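Vistis – carnet des objets de table et de cuisine
Fichier LISEZMOI, à lire avant d'ouvrir les dossiers

Bonjour et bienvenue ! Si vous avez récupéré Vistis, c'est sans doute que les objets ordinaires vous intéressent autant que nous : les cuillères, les tasses, les assiettes, les bouteilles entamées, tout ce qui traîne sur une table ou un plan de travail et qu'on ne regarde plus à force de l'avoir sous les yeux. Le carnet rassemble 561 fiches, rédigées au fil des mois, et chacune parle d'un objet, de la façon dont on l'appelle, dont on le prend et de l'endroit où on le repose. La première version a été mise en ligne en juillet ; celle que vous lisez a été relue en entier, avec beaucoup de thé.

Ce que contient le dossier

Les fiches sont de simples fichiers texte, un par objet, rangés dans 4 dossiers : couverts, récipients, appareils, divers. Le dossier « divers » est le plus gros et le moins bien tenu, nous le reconnaissons volontiers – on y trouve pêle-mêle les rallonges, les haltères, les couvercles qui ont perdu leur boîte et tout ce qui arrive sur une table sans y avoir été invité. Une fiche peut compter jusqu'à 40 lignes, mais la plupart sont bien plus courtes.

Chaque fiche donne le nom usuel, les autres noms qu'on entend dans les familles, la matière quand on la connaît, la couleur, puis une note libre. Cette note est la partie que nous préférons. On y raconte comment l'objet se tient debout ou refuse de le faire, ce qu'il renvoie comme lumière, avec quoi on le confond.

Le cas de la cuillère

La fiche de la cuillère est de loin celle qui nous a le plus occupés, et il a fallu la reprendre 2 fois. Tout le monde sait ce qu'est une cuillère, et pourtant, dès qu'on la sort du tiroir, elle devient un objet difficile : le manche est étroit, le cuilleron brille et se remplit des reflets de tout ce qui l'entoure. Nous avons donc demandé que la note précise toujours son orientation (à plat, inclinée, dressée, cuilleron en haut ou en bas) et ce qui se trouve à côté d'elle.
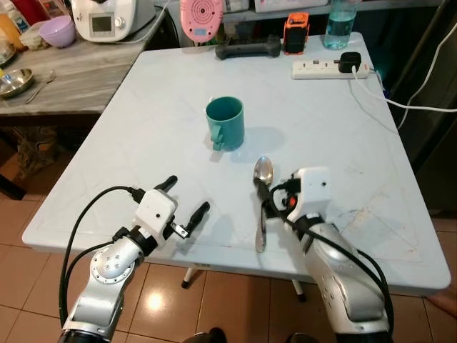
Cuilleron en haut, avec la tasse bleu-vert sur la table blanche. 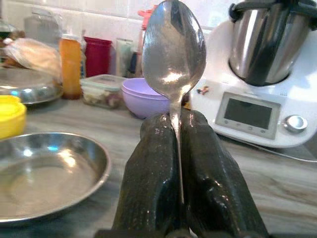

Pour les récipients, la règle est un peu différente. On note d'abord si l'objet a une anse et de quel côté elle se présente, ensuite seulement la couleur. Nous écrivons « tasse » pour tout ce qui se boit à l'anse, même quand le modèle est assez gros pour mériter le nom de mug, et « assiette » pour tout ce qui est rond, peu profond et muni d'un rebord, métal compris. Les bols posés sur un appareil ont leur propre fiche, avec un renvoi vers l'appareil. Les bouteilles sont décrites avec leur contenu si on le voit au travers, sans chercher à deviner de quoi il s'agit : « liquide bleu clair » suffit très bien.

D'où viennent les textes

Le fonds de départ vient des cahiers de l'atelier Pacheco, où l'on apprenait à mettre le couvert et à tenir un plan de travail. Les fiches d'appareils ont été ajoutées plus tard, à partir d'un inventaire fait chez Lundstead, et remises au même format avec l'outil Telora. Il reste quelques différences de ton entre les deux séries – les premières bavardent, les secondes sont plutôt sèches – et nous avons choisi de les laisser ainsi.

Limites connues

Les noms régionaux sont très inégalement couverts. Les couleurs intermédiaires, surtout entre le vert et le bleu, varient d'une fiche à l'autre selon la personne qui écrivait. Les câbles sont presque toujours oubliés dans les notes les plus anciennes.

Pour proposer une correction, modifiez la fiche concernée et ajoutez une ligne au fichier CHANGEMENTS, avec un mot sur l'objet que vous aviez devant vous. Les fiches sur les louches et les écumoires sont celles qui manquent le plus en ce moment.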